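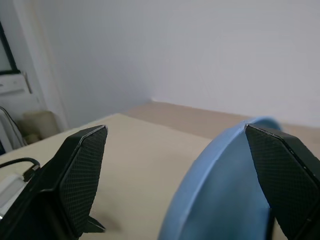

Miruleo Bench Practice Group
Minutes of the meeting held October 28, 2026, small meeting room, Asamoah building

Present: Roscoe Whitlock (chair), Elīna Paju (bench safety), the two shift leads, one person from software, one from purchasing who had come for a different meeting and stayed
By phone: our contact at Reten, intermittently
Apologies: Facilities
Minutes: R.W., the sign-up sheet having been left blank again

1. Minutes of the last meeting

Approved with one correction. Where the minutes said the group "agreed" that drinks would be kept off the benches, Elīna asked that this be changed to "heard." Changed.

2. Matters arising

The emergency stop labels have been printed. They are in English and Latvian and the adhesive is excellent, as we learned from the one that was put on the wrong button. Purchasing has ordered a solvent.

The spare gripper pads were signed out in September and have not been signed back in. The shift leads each believe the other has them. Carried forward.

The question of who may approve a speed increase was supposed to have been settled by email. The email thread was read aloud in part. It was not settled by email. See item 4.

3. Bench Practice Rules, draft 2

Elīna introduced the new draft. It is shorter than draft 1, which the group welcomed, and it has been renumbered, which the group did not, as several people had written their comments against the old numbers. It was agreed to use the new numbers and to guess.

Rule 1 (clear the bench before power-on). Accepted. Software asked what "clear" means when the whole job is to pick up tableware. Elīna proposed "clear of anything not listed on the task card." Accepted in that form. Shift leads to make sure there are task cards.

Rule 3 (hands out of the workspace while the arm is live). Accepted, after some discussion of the word "live." An arm that is holding still under power is live. An arm that is paused in software is live. An arm that "has basically finished" is live. The late shift lead asked for it to be recorded that he knew this already.

Rule 4 (cables). The draft said cables must be "tidy." Brekard, who reviewed the draft for our customer side, wrote back that tidy is an opinion. Replaced with: cables on a bench must lie outside the reach of the arm for the task being run, with enough slack that the wrist can make its full turn without pulling. The early shift lead said that on the shorter benches you can have one or the other. He was asked to bring a list of the shorter benches.

Rule 6 (test objects). Plastic tableware only during commissioning of a new grasp. Ceramic and glass need sign-off by a shift lead and safety glasses for everyone inside the tape. Purchasing pointed out that the ceramic bowls are cheaper than the plastic ones. Noted, with some sadness.

A sub-point on objects presented on edge. A plate lying flat and a plate standing up ask for different things from the fingers, and the force limit that is fine for one can shoot the other across the room. Agreed wording: "The force limit shall be set for the object in the pose in which it is presented, and reset whenever the pose changes." Elīna wanted "shall be checked by a second person." The shift leads asked where this second person would come from. Left as "should."

Rule 7 (finger pads). Inspect at the start of each shift, replace at 2000 cycles or at the first sign of lifting at a corner, whichever comes first. Software can supply the cycle count from the controller. Software then admitted that the count resets when the controller is restarted, and the controller is restarted most mornings. Software to fix this. Until then the number goes on the paper log with a pen.

Rule 9 (who is in charge). At any moment one named person has the bench, and the name is on the whiteboard. "Everyone" is not a name. Neither is the drawing that has been there since summer.

Rule 13 (stopping). Anybody may press the stop, for any reason, and does not have to explain themselves first. This passed without discussion and is, in the chair's view, the best rule in the draft. The early shift lead asked whether they have to explain themselves afterward. Yes, one line in the log. "Looked wrong" is enough.

The other rules were taken as read. The chair asked whether everyone had read them. The group moved to item 4.

4. Speed changes

Background, for those who missed the emails: during handover last month the arm on the end bench was running at a faster setting than the card allowed. Nothing was hit. The late shift thought the early shift had cleared it, the early shift thought software had, and software had raised the default for a demonstration and forgotten to put it back.

Elīna's position is that the speed on the card is the speed, and if the arm is doing anything else the arm is wrong. Software's position is that the card is a piece of paper. Both were felt to be true.

Our contact at Reten joined the call here and said their controller can lock the maximum speed behind a key code. We asked how long this feature had been available. He said since before we bought it. The line then dropped.

Decided:
The maximum speed is locked on every bench controller.
The code is held by 2 people, Elīna and whichever shift lead is on duty.
The code is not written on the whiteboard.
Demonstrations are work, and the rules apply to them. Visitors stand outside the tape, including visitors who are paying.

5. Incident log

The log for the period has four entries. Elīna went through them.

Dropped cup, no injury, limit set too low. Closed.
Sleeve caught on the table clamp during setup, arm powered off, no injury to the person, sleeve less fortunate. Clamp handle turned to face the wall side. Closed.
Stop pressed, reason given as "noise." The noise was the air conditioner. The group agreed this was a perfectly good use of the stop and that whoever wrote "lol" underneath should not do it again.
Stop pressed, no reason given, no name. Left open, in case someone remembers.

The chair observed that a quiet log may mean a safe month or an unused pen. Elīna will sit in on one shift before the next meeting, unannounced. It was pointed out that she had just announced it.

6. Training

New operators currently learn by standing beside an old operator. This works to the extent that the old operator does it properly. From January, everyone who runs a bench, long-serving people included, does the short walkthrough: power-on, stop, recovery from a stuck grasp, power-off, log entry. Recovery from a stuck grasp means opening the fingers from the panel. It does not mean pulling the object out. There was a silence at this point that the chair has chosen not to minute further.

Software offered to make a quiz. Declined with thanks.

7. Any other business

Purchasing asked whether the group had a budget. It does not.

The late shift lead raised the tape on the floor, which is coming up near the door and has been walked over so often that it now marks a slightly different area. To be relaid. Facilities to do it, as they were not here to object.

Request from Brekard for a copy of the rules as soon as they are final. Chair to send draft 2 with this meeting's changes in and the word DRAFT left on.

Actions
Elīna: revised wording for rules 1, 4 and 6; speed lock on all benches
Shift leads: task cards; list of shorter benches; find the pads
Software: cycle count that survives a restart; put the default speed back, today
Purchasing: solvent
Roscoe: draft to Brekard; ring Reten and ask what else the controller can do
Facilities: tape

Next meeting in January, same room, date to be sent around. Draft 2 comments to Elīna before then, using the new numbers.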